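Computer shuts off after 90 seconds, fans spin, no beep

Posted by Krum Bošković, 25/11/2022

My desktop turns on, the fans run, and then it goes dead after 90 seconds. It has a Heiskanen power supply from March. I took the side off and the cooler off to look at the processor. It was fine until I moved the tower to another room. Is it the power supply or the board? 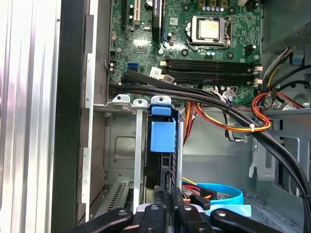 Antigoni Petridis
Shutting off on a timer like that usually means heat. Wipe the old paste off with alcohol, put on a pea-sized dot of new paste, and tighten the cooler screws a little at a time in a cross pattern. Check that the fan plug is on the CPU header. Then go into the BIOS and watch the temperature. If it climbs fast, the cooler isn't sitting flat.

Etden
Could be the power supply. Mine did this and I bought a new one.

Krum Bošković
One cooler screw wasn't catching. New paste is on order, will try it when it gets here.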